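Breveck Small Grants Programme
Progress report: Kaltum well rehabilitation and water point management
Period ending 31 March
Prepared by Philomena Asamoah, submitted 5 April 2025

1. Works completed

Two of the three boreholes in the agreement have been returned to service. At Kaltum the rising main was replaced in full and the cylinder reseated at its original depth. At Akolgo the pump head was serviced and the apron recast after cracks were found on the downhill side. The drain now runs to a soakaway lined with stone.

The third borehole, at Cutetti, remains out of use. The casing is sound but the screen is partly blocked, and two attempts at surging in February gave only a small gain in yield. Kwadwo Amoah has asked for a quotation for airlift development and expects it within the next period. 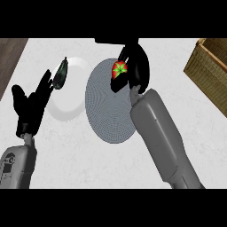
2. Water quality

Samples were taken at Kaltum and Akolgo after disinfection and again 31 days later. No faecal coliforms were found in either round. Iron at Akolgo is above the level at which users complain of taste - it was so before the works - and the supply is safe to drink. Fluoride is within limits at both points.

3. Users and tariffs

The register now lists 252 households across the two working points. Payment is by the month at Kaltum and by the container at Akolgo, as each village chose. Collection at Kaltum stands at around 80 per cent of the amount due. Akolgo began charging late and has no full month to report.

4. Expenditure

Spending on pipe and fittings is over the budget line owing to a change of supplier. Transport is under by a similar amount. We request approval to move the balance between these lines - the total is unchanged.

5. Next period

Airlift development at Cutetti, subject to cost. Second training session for pump attendants. Repeat iron test at Akolgo at the end of the dry season.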